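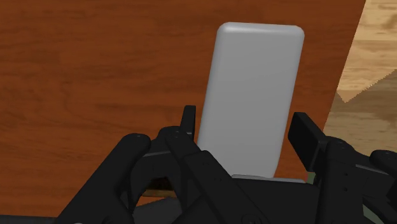
Fui a la jornada de puertas abiertas de Bullavell con la pregunta que se hacen todos los vecinos de mi urbanización: si de verdad hace falta un collar con localizador para saber qué perro ha estado en el jardín común. La empresa Kandum, que gestiona el complejo, cree que sí y lleva desde junio enseñándolo. Son 110 viviendas y, según el cartel de la entrada, 56 perros registrados. El receptor que te instalan en casa tiene la gracia de un bloque liso, gris claro, casi blanco, de cantos redondeados, sin una sola letra encima. Pregunté cómo se sabe si está encendido. «Se ve en la aplicación», me dijeron. La aplicación no la pude ver porque en la sala de muestras no había cobertura.

La visita empieza en el portal norte y sigue por el patio, donde una empleada muy amable explica las normas de convivencia. Correa de menos de dos metros, ascensor de servicio para los perros grandes, nada de balcones a partir de las diez de la noche. Hasta ahí, lo mismo que en cualquier comunidad, solo que plastificado.

Luego viene el collar, que se llama Ukance. Cuesta 481 euros por animal el primer año, y quien tenga tres perros paga tres veces. Un señor del grupo hizo la cuenta de su casa en voz alta, le salieron 1443 y se fue a mirar los setos. Yo pregunté cuántas multas se habían puesto gracias al invento. Me contestaron que el objetivo es educativo. Volví a preguntar y me dieron un folleto.

El folleto dice que el sistema ha registrado 1407 «incidencias». En letra pequeña aclara que cuenta como incidencia cualquier parada del perro de más de veinte segundos. Mi perra se para más rato a mirar una paloma —o una bolsa que le parece una paloma—.

Lo mejor fue el parque Sarkar, justo detrás: vallado, con sombra, dos fuentes y papeleras con bolsas que alguien repone. Estaba bastante limpio. Allí no hay collares ni receptores. Se lo comenté a la empleada y me dijo que el parque es municipal y que no entra en la visita.

Quien quiera ir, que aparque en la calle de abajo. El garaje del complejo es solo para residentes y no avisan hasta que llegas a la barrera.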